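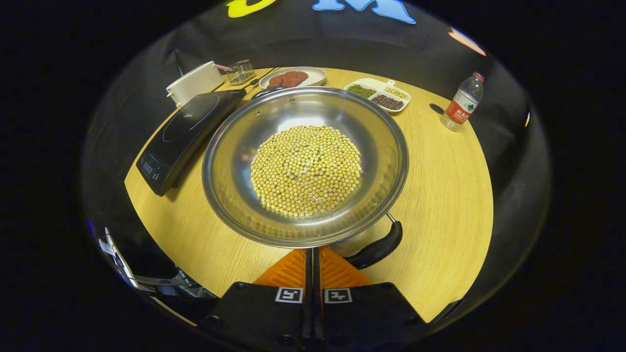
Kornell hand-held gripper at the wok station, with soybeans in the wok and the induction cooktop to the left.

Recording a kitchen task with the Kornell hand-held gripper

The following guidance applies to customers who have taken the Kornell gripper on the Tretent hire plan. It covers one practice task, the handling of a wok and dry beans, and should be read together with the safety sheet supplied in the case.

Before you start

Charge the gripper fully. A full charge gives 40 minutes of recording. Check that both finger markers are clean and flat, as a lifted corner will cause the tracking to drop out. The ridged pads should be wiped with a dry cloth only. Worn pads may be ordered singly under the Pludisus spares scheme.

Setting the table

1. Place the wok in the middle of the table, with the handle turned towards the operator.
2. Place the induction cooktop to one side, switched off at the wall. Heat is not used in this task.
3. Tip 200 grams of dry soybeans into the wok and draw them into a mound.
4. Keep other foods and bottles towards the back or sides of the table. They may remain in view, and a varied table is preferred for later sessions.

Recording

1. Hold the gripper level and press the trigger once. Wait for the short tone.
2. Close the fingers on the wok handle with a slow, even squeeze. Do not grip the metal bracket.
3. Move the wok on to the cooktop, keeping it flat, and release.
4. Pause for two seconds, then return the wok to its starting place.
5. Press the trigger again to end the take.

Each take should last no longer than 16 seconds. Takes in which beans leave the wok should be kept and marked "spill" in the Ko desktop program. They should not be deleted.

Checking and sending your takes

Connect the gripper to the computer and open Ko. Takes with a broken track are listed in red and must be recorded again. The remainder may be sent from the Transfer page. The basic hire plan allows 137 takes per month, and unused takes are not carried forward.

If the pads slip

Slipping is most often caused by oil on the handle. Wash and dry the handle before the next take. Should the fault continue, reduce the speed of the lift and inspect the pads for wear. Pads must be changed in pairs, and the finger check in Ko must be run after every change.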